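# 火曜の朝、プールの三番レーンで

息を吐くことから、もう一度
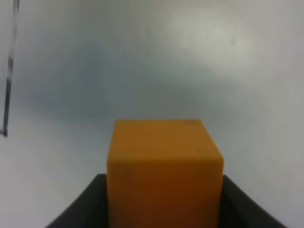

からし色の立方体、黒い二本の指のあいだ。

耳に水が入ったまま更衣室を出た。右だけ。首をかしげて、片足でとんとん跳ねて、それでも抜けない。火曜の朝六時四十分、受付の前でひとり跳ねている中年。会釈された。会釈を返した。返したはずみで抜けた。あたたかい水が首筋をつたう。

その日、はじめて25メートルを止まらずに泳いだ。

たった25メートル。水泳をやっていた人には笑われる距離だと思う。学校で泳げた人にも。でもこっちは四十六まで、顔を水につけるのが嫌で、海では膝まで、温泉では肩まで、シャワーですら目をぎゅっとつぶって生きてきた。その人間の25メートルだ。少し書かせてほしい。

## 申しこむまで

きっかけは健康診断。よくある話。数字がいくつか悪くて、歩くか泳ぐかしてください、と言われた。歩くほうは膝が痛い。残ったのが泳ぐほう。

駅の向こうにメトゥスロウ(Metuslow)というジムがある。一階がマシン、二階がスタジオ、地下がプール。十年近く前を通っていて、入ったことはなかった。ガラス越しに走っている人たちが見えるのが苦手だった。こちらが見ているのか、見られているのか。信号待ちのあいだ、いつも看板のほうを見ていた。

入会の紙に「目的」という欄があって、ダイエット、筋力アップ、リハビリ、その他。その他に丸をして、カッコのなかに「水がこわい」と書いた。書いてから恥ずかしくなって、二重線で消そうとしたら、受付の人がもう紙を引きとっていた。

「大人のはじめて水泳、火曜の朝が空いてます」

早口だった。こちらも早口で、じゃあそれで、と言った。こういうのは考える時間をもらうとだめだ。

水着を買いに行く。売り場で迷う。長いの、短いの、ぴったりしたの。結局いちばん地味な紺のを取って、帽子も紺、ゴーグルだけ、なぜか透明なのにした。暗い水のなかがもっと暗くなるのがいやだったんだと思う。家で一度ぜんぶ着けてみて、鏡は見ないでおいた。

初日の前の晩、ほとんど寝ていない。

## 水のなかで息を吐く

生徒はわたしのほかに二人。どちらも年上。先生は若くて声が小さい。プールというのは声が響く場所で、小さい声がちょうどいいのだと後で分かった。大きい声は天井にぶつかって、ぐしゃぐしゃになって落ちてくる。

最初の一時間、泳がなかった。

歩いた。壁づたいに歩いて、途中で手を放して歩いて、後ろ向きに歩いた。それから座った。プールの底に座ろうとする練習。座れない。体が浮いてしまう。あんなに沈むのがこわかったのに、沈めないのである。尻が底につかない。

「吐いてないからです」と先生。

息を吐けば沈む。吸っていれば浮く。理屈では知っていた。でも水に入った瞬間、わたしは息を止めている。止めているつもりもなく止まっている。肩に力が入って、頬がふくらんで、たぶんひどい顔。

鼻から吐いてください、ぶくぶくと。やってみる。ぶく、で顔を上げる。もう一回。ぶく。もう一回。三回目でむせた。鼻の奥がつんとして、涙が出て、隣の女性が黙って場所を空けてくれた。

ぶくぶくだけで、ひと月かかった。

風呂でもやった。湯ぶねに顔をつけて、数をかぞえる。五。七。八で上がる。家族には長風呂だと言われた。歯をみがきながら鼻で息を吐く練習もした。意味があったのかは分からない。会議中にもやっていたらしく、隣の席の同僚にため息が多いと心配された。

## こわいの中身

こわい、とひとことで言っていたけれど、分けてみると中身はいろいろだった。

まず音。水に耳が入ると、外の音がすっと遠くなる。代わりに自分の心臓が近くなる。どっ、どっ、と来る。これがこわい。

つぎに足。床がどこにあるか、目で見ないと信じられない。顔をつけると足元が見えるはずなのに、見えたら見えたで、水のゆれで床が近づいたり離れたりする。気持ちがわるい。

それから、人。隣のレーンで泳ぐ人が立てる波。ばしゃっと来て、口に入る。向こうに悪気はない。ないのに、ばかにされた気がする。これは水のせいではなくて、たぶん小学校の体育のせいだ。見学の列に座って、乾いた水着で膝をかかえていた、あの夏の続きをまだやっている。

先生にその話をしたら、ふうん、という顔で聞いてから、じゃあ耳から行きましょう、と言った。

耳だけつける。右の耳、左の耳。それから仰向けになって両方。後頭部を先生の手のひらが支えている。天井に細長い照明が並んでいて、そのうち一本がちらちらしていた。心臓がうるさい。うるさいまま数える。二十くらい数えたところで、あ、ちょっと小さくなったな、と思った。心臓が。

手はいつのまにか離れていた。

浮いていた、らしい。気づいたとたん沈んだ。鼻から水。でも笑ってしまって、もっと飲んだ。

## 二百円のロッカー

ここで少し横道。

プールのロッカーは200円入れると鍵がかかって、開けると戻ってくる。この200円玉、というか百円玉2枚、これをいつも忘れる。スマホで何でも払うようになってから、財布に小銭がない。二週続けて受付で両替してもらい、三週目に、小さい布の袋に百円玉を2枚入れて、水着の袋の底に縫いつけた。正確には袋の口に糸を通して結びつけた。裁縫も苦手なので。

この袋がよかった。前の晩、荷物を作るときに指でさわる。硬いのが2枚ある。行ける。行かない理由が一つ減る。行きたくない朝は山ほどあって、雨、寝坊、なんとなく喉が痛い気がする、どれも立派な理由に見えるのだけれど、袋がもう出来ているとそのまま玄関まで行ってしまう。

水着はレナリ(Lenari)というところのに買いかえた。最初の紺のは、尻のあたりが早々に薄くなった。プールの底に座ろうとしすぎたのかもしれない。新しいのも紺。

帰りに寄る店もできた。ジムの裏の喫茶コウチーニョ(Coutinho)。七時から開いていて、髪がぬれたままでも嫌な顔をされない。厚いトーストと、ゆで卵。泳いだあとの塩けはすごい。卵に塩をふって食べるだけで、なんというか、体のほうが先に喜ぶ。体重は減っていません。念のため。

## 蹴って、伸びる

四月になって、壁を蹴る練習に入った。

両手を前に重ねて、耳を腕ではさんで、顔をつけて、蹴る。あとは何もしない。進むところまで進んで、止まったら立つ。これが、すごくよかった。

何もしないで進む。自分の体が水のなかを勝手にすべっていく。音が遠い。床の線が下を流れていく。あの遠くなる音がいちばんこわかったはずなのに、そこだけもう一度やりたくて、何度も壁に戻った。先生に、次に行きますよ、と言われるまでやった。

次が難物。息つぎ。

顔を横に向けて吸うだけ、と言われる。だけ、ではない。顔を横に向けると体も横に向き、体が横に向くと足が沈み、足が沈むと口が水の下になる。吸う。水である。吸う。また水。

前を向いて顔を上げてしまう癖もあった。上げるな、横、と頭では分かっているのに、苦しくなると首が勝手に前へ出る。溺れかけの犬みたいな格好だったと思う。先生は一度も犬とは言わなかった。「今のは、元気でした」と言った。

三番レーンというのは、真ん中でもなく端でもなく、初心者と、ゆっくり歩く人と、故障明けの人が混じる場所で、流れがのんびりしている。途中で立っても後ろの人が待っていてくれる。わたしは十メートルで立ち、十二メートルで立ち、また十メートルで立った。進歩というのはまっすぐに伸びないものだとよく聞くけれど、それにしても縮みすぎではないか。

悔しくて、初めて火曜以外の日に行った。自分で。夜のプールは朝より人が多くて、暗い窓に泳ぐ人が映っている。だれも見ていない。当たり前だけど、みんな自分の息で忙しい。それで気がゆるんで、ゆるんだら首の力も抜けたのか、右を向いた口にすっと空気が入った。

一回だけ。でも入った。

## 25メートル

で、その火曜。

べつに特別な朝ではない。前の晩に飲みすぎてもいないし、よく寝てもいない。準備体操で足がつりかけた。水は少しぬるい。

先生は何も言わず、どうぞ、という手つきだけした。蹴った。伸びた。かく。吐く。右、吸う。吐く。右、吸う。ちょっと水が混じる。かまわず吐く。吐けばつぎが吸える。半年かけて覚えたのは、結局これだけだった気がする。吸うことばかり考えていた。

途中でいつも立つあたりに、床の色が変わるところがある。そこを過ぎた。あ、過ぎた、と思ったら急に苦しくなって、立とうかと思い、思っているあいだにもう一回かいていた。腕が重い。足は動いているのかいないのか。心臓はうるさい。うるさいけれど、こわくはなかった。

指先が、壁にさわった。ざらっとしたタイル。

立って、ゴーグルを上げて、振りかえったら、むこうの壁がずいぶん遠くに見えた。隣のレーンの知らない人が、こちらを見ずに、ぱちぱちと二回だけ水面をたたいた。あれが拍手だったのか、ただの癖なのか、聞けないまま更衣室へ行った。右耳に水を入れたまま。

トーストは二枚にした。

## そのあと

掲示板に、テストン(Testton)記録会という紙が貼ってある。会員どうしの内輪の催しで、種目のいちばん短いのが25、長いのが200メートル。200。今の八倍。考えるだけで息が上がる。

申しこみの欄にはまだ書いていない。ペンはぶら下がっている。先週は書くところまで手が行って、後ろに人が来たのでやめた。25のほうの欄、です。200は見ているだけ。

息つぎは相変わらず右しかできない。左を向くと水。先生は、左はそのうちでいいです、と言う。そのうち、という言葉がこの年になってありがたい。あと、目もまだシャワーではつぶる。これは治らないんじゃないかと思ってる。

来週も火曜は早番なので、六時の回に入れてもらった。袋は玄関に出してある。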